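Replica carrots, cucumbers and leafy tops, sold loose by the piece or in mixed boxes. Sarkia vegetables are made for store windows, farm stand signs, cooking school counters, play kitchens and stage tables.

## Sarkia Mixed Produce Box

The mixed box holds 24 pieces at full size. Carrots and cucumbers make up most of it, and the balance is fruit, which changes a little from one production run to the next. If you need a certain fruit for a sign or a set, order it loose from the fruit list and leave the box for filling out the background.

Carrots ship with their greens attached. The greens arrive flat from packing. Spread the leaves with your fingers and leave the pieces out overnight before you arrange them. A hair dryer on the cool setting speeds this up. Do not use heat.

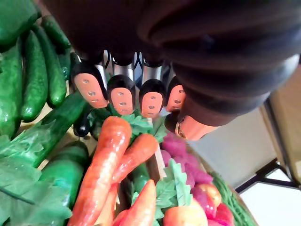
*Glossy orange carrots with ruffled green tops, and long cucumbers stacked at the left.*

The finish on the carrots is a clear gloss over a solid orange color. It catches a strong light and gives bright highlights, so if you are shooting under lamps you may want to turn the piece or move the light. We also sell the carrot in a matte finish under the name Hurnix. The matte carrot is sold loose only and costs the same.

### Details

- **Item number:** 117
- **Pieces per box:** 24
- **Contents:** carrots with tops, cucumbers, assorted fruit
- **Finish:** gloss (matte carrots sold separately as Hurnix)
- **Use:** indoor display
- **Shipping weight:** 9 lb
- **Ships from:** Trirnov warehouse

### Setting up a display

A single box fills a shallow crate or a medium market basket. For a deep bin, put crumpled kraft paper or an upturned tray in the bottom and lay the vegetables on top. You will use far fewer pieces that way.

Cucumbers look best laid side by side on a slant. Start with those along one edge, then place the carrots with the thick ends together and let the tips point different ways. Tuck loose greenery into the gaps last. Extra leaf sprigs are sold in bags if the tops on the carrots don't cover enough.

For sloped shelves, use a strip of non-slip liner under the first row. Please don't glue the pieces to the shelf. Most adhesives mark the coating, and we can't take back anything with glue on it.

### Cleaning

Dust with a soft, dry brush. For fingerprints, wipe with a damp cloth and a drop of dish soap, then dry with a towel. Keep alcohol wipes and window cleaner away from the gloss finish. Leaves can be rinsed under a cool tap and shaken out, but don't soak them.

Store out of direct sun. Orange fades sooner than green in a south-facing window, so swap the front pieces to the back now and then.

### Safety

These are display goods and are not food safe. Don't set them directly against cut fruit, bread or anything that will be eaten. The leaf sprigs can come loose if pulled hard, and the box is not meant for children under three.

### Ordering

Boxes in stock leave Trirnov in two working days. Loose pieces are packed to order and take a little longer. Stores ordering over 2000 pieces should write to the trade desk first, as we make those in a separate run and the color can be matched across the whole lot.

Unused boxes can be returned within 30 days in the original carton. Loose pieces can be exchanged but not refunded.

**Goes with:** Rai slatted crate, Rai market basket, leaf sprigs by the bag, Hurnix matte carrot.

Page updated July 19, 2023.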